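I've been looking after the surname lookup at Jedville for a while now and the same things land in my inbox every month, so I've put my answers in one place. Updated 5/5/23.

### Can you look up a name for me?

Yes, happily! Send me the surname, any spellings you've come across and a rough idea of when the family lived here. I do up to 24 lookups a month and the rest roll over to the next one.

### What do you search?

Mostly the parish register transcripts (151 booklets at the last tidy-up) and the burial index. The Tumau chapel books are in there too, but only the baptisms – the marriages are still being typed up and I'm hoping to have them by September.

### My family was Holovko but I can't find them anywhere

Try Holowko, Golovko and Halovko first. Clerks wrote down what they heard, and I once found two brothers entered under different spellings on the same page. If you still draw a blank, look under the mother's maiden name (it works more often than you'd think).

### Do I get a copy of the page?

You get my typed transcript by email for free. A photocopy costs 80p a sheet plus postage, and please don't send cash.

### Have you got the Hidell notebooks?

We have, all 55 of them, and I love them, but do treat them with care. Hidell copied a lot of gravestones and guessed at the worn ones without marking which were guesses. I always check a date against the register before I pass it on.

### Can I send you my tree?

Please do! Paper or a GEDCOM file, either is fine. Leave off anyone still living, and tell me where each date came from, even if it's only "Gran said so".

### I think you've got something wrong

Quite likely. Leave a comment at the bottom with the booklet and page number and I'll go back and look. 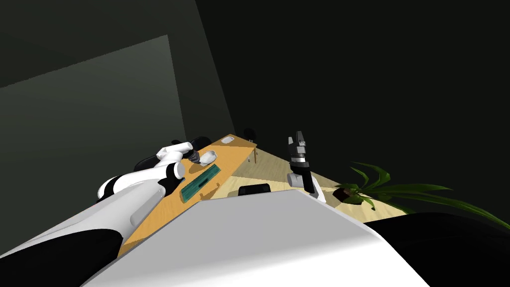 Booklet 12, page 9 has my great-grandfather baptised at Tumau in March, but his own family Bible says May. Could the transcript have misread it? I can send a scan of the Bible page if that's any use.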